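**School gates locked at 8.45 – anyone else's school doing this?**

**marrowfat**
Letter home from Gurnside Primary on Friday. From next term the outer gates are locked at 8.45 and all visitors have to ring in from the road and show photo ID to a screen. Parents included. They also want to put a guard on the gate in the mornings, paid for out of the general budget.

I'm not against locking a door. I just don't see what a guard does for 25 minutes a day that the head standing there doesn't do already.

**tellwright**
Ours has had the ring-in system for 2 years. You get used to it. The ID part lasted until the office knew the faces, then it was dropped without a word.

I'd be more bothered about the guard. Who employs him, who trains him, and what is he allowed to do? Ask for that in writing.

**Old Fan Road**
Disagree with both of you. If a person who shouldn't be there walks in, you want someone whose only job is the gate. The head has 70 other things to do at that time of day. My daughter's class had a stranger wander as far as the cloakroom in February. He was lost and meant no harm, but he got that far.

**marrowfat**
Was that at the Fan Road site? I hadn't heard that. Did they write to parents afterwards?

**Old Fan Road**
They did not. I heard it from my daughter and then asked. That's half my complaint.

**kneeler**
The lost man in the cloakroom is an argument for a lock, which they're getting anyway. It isn't an argument for a guard. A locked gate would have stopped him for nothing a week.

**tellwright**
Agree with kneeler. Also worth asking what happens when the fire bell goes and the outer gate is locked. At ours nobody had thought about it until the first drill and the whole of Year 3 stood against the fence.

**Laltby_Lass**
Went to the open meeting at Laltby hall on Thursday, so here are my notes for those who couldn't make it. Governors said the quote for the gate, screen and wiring is £2,781. The guard is separate and they would not give a figure. They said it was "still being discussed". One father asked if the staff had been consulted and was told they'd been informed. He pointed out those are different words.

Nothing was voted on. Comments go to the school office by letter or email. I'd say keep it short, they had a pile already.

Few from the kitchen:

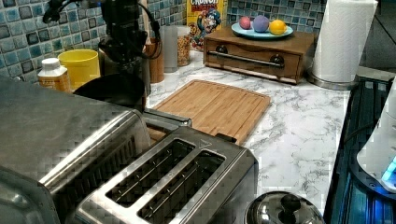
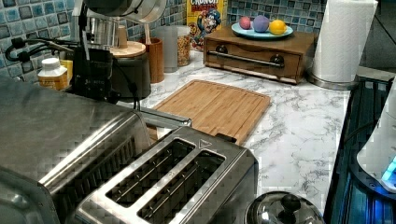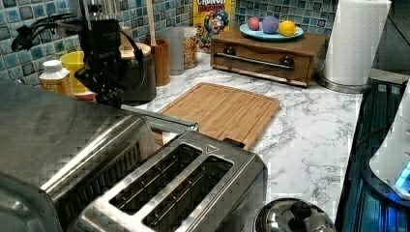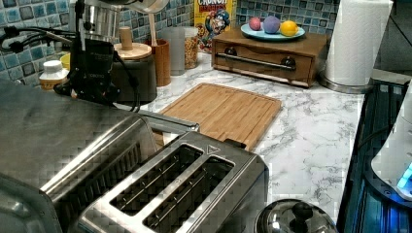 *Toaster and worktop, four views.*

**kneeler**
Thanks for the notes. No figure for the guard is the whole story as far as I'm concerned. You can't ask people whether they want something and not tell them the price.

**Old Fan Road**
They may not have a price yet. Kekedura only do term contracts and the rate depends on how many schools sign up together. I know that from work, not from the governors.

**marrowfat**
So the firm's been picked already?

**Old Fan Road**
I didn't say that. They're the one that does the leisure centre and they are the only local outfit, so I'm assuming.

**tellwright**
Then it's a guess, and I'd leave the name out of any letter until someone at the school confirms it.

**Old Fan Road**
Fair enough. I still want the guard. I'd sooner pay for a man who's bored every morning than do without him on the one morning it matters.

**kneeler**
You can justify any spending like that. They've cut the reading helper to two mornings. That's a loss every single week to children we know about, set against something that has never happened here.

**Old Fan Road**
It had never happened at the places where it happened, either.

**marrowfat**
I don't want this to turn into that argument again – the last thread got locked over it. Has anyone got the office address for comments? The letter only gives a phone number.

**Laltby_Lass**
It's on the back page of the newsletter dated Sun 22 September. Mark it for the clerk to the governors or it sits in the general tray.

**marrowfat**
Found it, thanks. I'm going to ask for three things: the cost of the guard, what he can and can't do, and the fire drill plan. Will post the reply if I get one.

**tellwright**
Ask who holds the spare key as well.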